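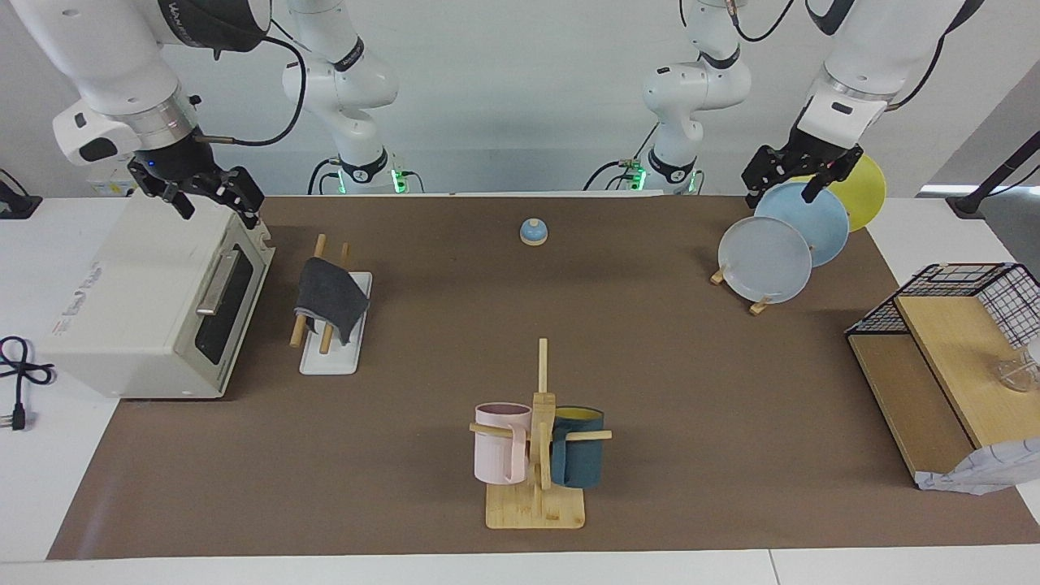 A toaster oven, a drying rack with a dark grey towel, a service bell and a wooden dish rack with plates.

Shared kitchen reopens with household lending shelf

The shared kitchen at Ondance reopened in January with a new lending shelf, from which members can borrow small appliances and tableware for up to 19 days at a time.

The shelf holds 121 items, nearly all of them given by people living nearby. Toaster ovens, dish racks, plates and table linen make up most of the stock. Larger appliances are not lent out and stay in the kitchen for use on site.

Godelieve Claeys, who runs the scheme, said the idea came from people moving into their first flat in the area.

"They would ask if they could take a few plates home until they had sorted themselves out," she said. "We were saying yes anyway, so it made sense to write it down and do it properly."

Every electrical item is tested before it goes on the shelf and again when it comes back. Borrowers are asked to return appliances clean, with crumb trays emptied and the power cord coiled. Towels should be washed before they are handed in. Plates can be returned at any time the kitchen is open, but appliances must be brought back before 4pm so that they can be checked the same day.

The work on the room took most of the winter and cost 1,220 pounds, which went on shelving, paint and two extra sockets. Climska, the hardware shop on the same street, supplied the shelving at cost price.

Membership remains free. A deposit is taken on toaster ovens and other electrical goods, and is paid back in full when they are returned. There is no deposit on crockery.

Rostam Vahidi borrowed a toaster oven and a set of plates in the first week, while his own kitchen was being refitted.

"I had no cooker, so it was that or sandwiches," he said. "I've asked to keep the oven a bit longer as the worktops are late."

Loans can be extended once if no one else is waiting. The kitchen would still like to be given dish racks and tea towels in good condition, but has enough mugs and cannot take any more. Items can be left at the front desk from 10am.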